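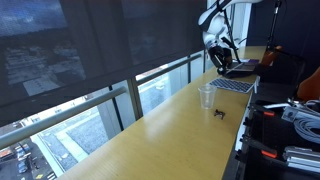
Window desk, fourth floor, Tomholm office.

Ticket 2612 – Wi-Fi drops at window desks
Opened by: Pendo Mfaume
Assigned to: Salim Mollel
Opened: July 28, 2025
Status: Resolved

Pendo Mfaume
Laptop loses the network every few minutes when I sit on the window side. Signal shows full bars, then the connection goes and I have to log in to Uvus again. No trouble in the kitchen or the meeting rooms. Faith Kioko has the same thing two seats down.

Salim Mollel
Please send the name of the access point you are on when it drops. Hold Option and click the Wi-Fi icon, or run the network report on Windows.

Pendo Mfaume
It says DORNHOLM-4 – that is the building across the street, right?

Salim Mollel
Yes. We share the guest network name with Dornholm, so laptops by the glass pick up their signal and switch over. Their side rejects our logins and you get dropped.

Checked the controller log. 389 failed handoffs on this floor since the last restart, all from the window side.

Changes made:
Guest network renamed on our side.
Minimum signal level raised on the two nearest access points.
Old guest profile removed from Pendo's and Faith's laptops.

Faith Kioko
Mine held all afternoon, including a long call. Printing to room 1325 is still slow.

Salim Mollel
Printing is a separate problem, please open a new ticket. Closing this one.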